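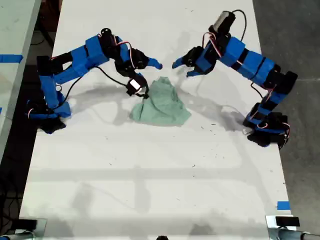

How do I keep my cleaning cloths from turning into one big wad in the drawer?
Fold each one in thirds the long way, then in half, and stand them up in a shallow box like cards in a file. You'll see every edge, and pulling one out won't drag up the rest.

That question came in after the last newsletter, and I was so happy to get it, because I have been on a cloth kick all winter! I emptied the drawer next to my sink and spread everything out on the table, and good grief. There were 57 of them. Dish towels, dust rags, the fuzzy ones for glasses, half an old pillowcase (I still have no idea where the other half went).

My method now is pretty simple. I lay the cloth flat and smooth it from the middle out with the side of my hand, corners first if it's been sitting in a heap. Then thirds, then half. Thick terry ones I only fold once, or they get too fat for the box and pop open. If a cloth is really wrinkled I shake it hard a couple of times before I start, and that takes care of most of it. I don't iron rags. I did it once, years ago, and I'd like that evening back.

I sort by job, too. Kitchen cloths up front, dusting in the middle, and the ugly ones for shoes and bike chains in a coffee can under the sink, where they can't sneak back in with the good towels. Anything with a hole bigger than a quarter goes straight to the can.

The box I use is the small Plornix one, but a shoebox lid works fine if you tape the corners. Mine did the job for almost 200 days before the dog got it.

In April I'm tackling fitted sheets, so if you have a trick for those, please write in. I've tried four ways and they all end up as a ball on the closet shelf!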